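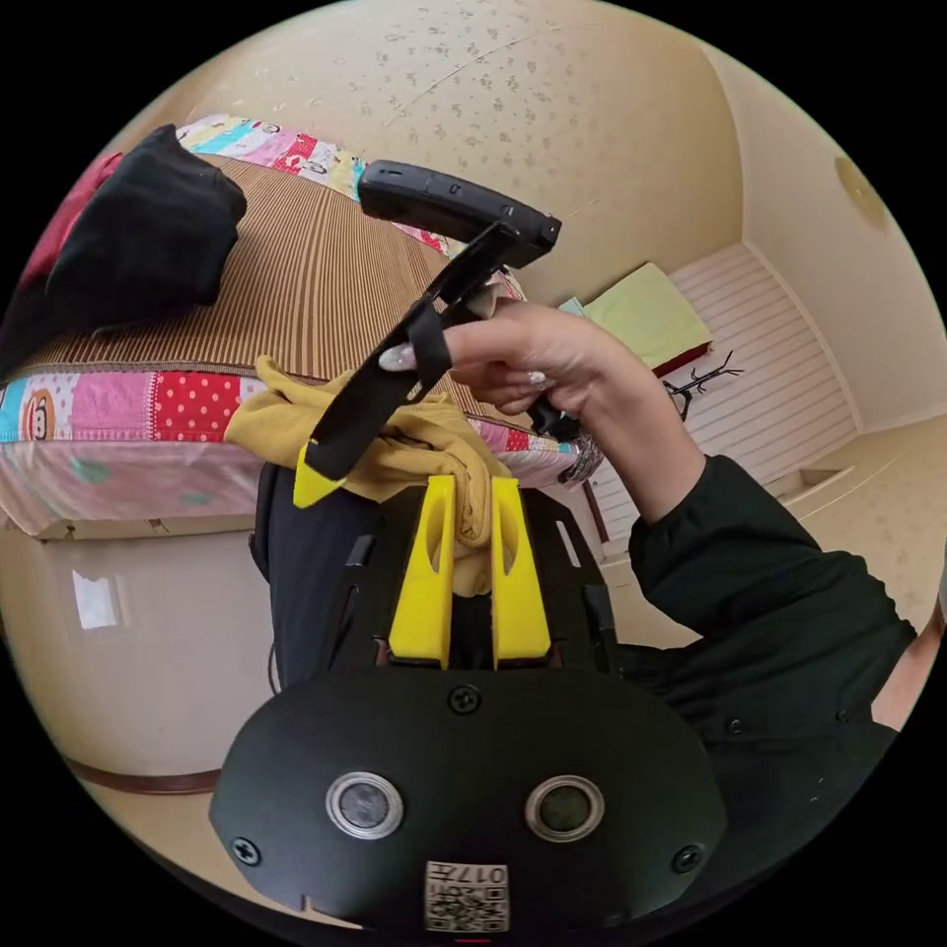

早上七点就醒了,比闹钟还早!躺着听了一会儿楼下的垃圾车,忽然特别想收拾卧室,那种劲头一个月也来不了一回,赶紧爬起来,怕它跑掉。

先说那块芥末黄的布。我真是太喜欢这个颜色了,去年秋天在Kikbridge的集市上买的,摊主堆了一大筐零头布,我翻到最底下才翻出来,花了16块,当时觉得捡了天大的便宜。买回来以后一直没想好拿它做什么,当过桌布(太短),当过窗帘(太薄,邻居家的灯照进来整间屋子像泡在橙汁里),后来就老在床上待着,白天揉成一团,晚上被我踢到地上。今天决定好好对待它,在床上抖开,对折,再对折。叠到第二下的时候边又对不齐,裁的时候就是歪的,一头宽一头窄。叠了三遍,最后宽的那头往里多折一指,总算有个方方正正的样子了,开心!

黑衣服是大工程。我的衣柜打开来就是一个黑洞,黑的长袖衬衫、黑的毛衣、黑的裤子,Aroha Baxter上次来借外套,站在柜门前笑了半天,问我是不是在给乐队伴舞。可是黑的就是好穿啊。问题在于叠好以后谁也认不出谁,我每次找那件袖口收紧的,都要把整摞翻塌。今天想了个办法,不摞了,全部卷起来竖着放进抽屉,领口朝上,领标露在外面。一眼看过去像一排寿司,哈哈。衬衫卷起来袖口会皱,所以衬衫还是挂着,毛衣和T恤卷。抽屉居然空出来一小半,我站在那儿拉开关上、拉开关上,看了好几回。

中间停下来喝咖啡,还是那包Breveo,快见底了,闻着还行。就着昨天剩的半个面包,抹了厚厚一层花生酱,坐在地板上吃的,因为床上全是衣服。地板晒得暖暖的,三月的太阳终于有点意思了。

然后是床底。床底我不太想细写。拖出来两个鞋盒、一条以为丢在健身房的围巾,还有那本《Rascombe旅行手册》,398页,我大概看到第20页就塞进去了。封面压出一道折痕,用两本厚字典夹着,看明天能不能平一点。翻了几页又坐下来看了好久,里面讲海边那条步道,涨潮的时候要绕上面走,旁边有家卖热苹果汁的小店。夏天一定要去!已经发消息给Aroha了,她回了一串感叹号,后面问“住几晚”,我说四晚,她说太少。那就再商量。

鞋盒里一个装的是旧贺卡,一个装的是拼图,1000片的那套灯塔,盒角都破了。上次拼到天空那一块就放弃了,一大片蓝,每一片都长得一样。今天手痒倒出来一把,又忍住了,真拼起来这一天就别想收拾了。换了个结实点的盒子,贴了张纸条写“灯塔,缺不缺不知道”。

下午换床单。本来想用那套条纹的,铺上以后觉得跟黄布不搭,又拆下来换成灰白的素色,再把叠好的黄布横着搭在床尾。哎呀好看!就这么一条颜色,整间屋子都亮了。我退到门口看,又走到窗边看,又躺上去看了一会儿天花板(天花板该刷了,先不管)。枕头也拍松了,四个角都拉得平平的,我平时可没有这个耐心。

指甲居然一个没断,搬抽屉的时候我可是提心吊胆的。上个月断的那根刚长回来。

傍晚下楼扔了两大袋,一袋是真垃圾,一袋是要送去Feyisa旧衣店的。那袋里有条墨绿裙子,拎出来又放进去,放进去又拎出来,最后留下了。明年再说。反正抽屉现在有地方。

洗完澡头发还没干,坐在收拾好的床上写这个,窗户开了一条缝,隔壁在炒蒜,香得我又饿了。明天想把书桌也弄了,尤其是右边那个什么都往里丢的抽屉,里面至少有三把打不开任何门的钥匙。还要记得买洗衣液,还有衣架,要细的那种,木头的太占地方。

黄布已经被我坐皱了一个角。等会儿再抻平,先去煮面。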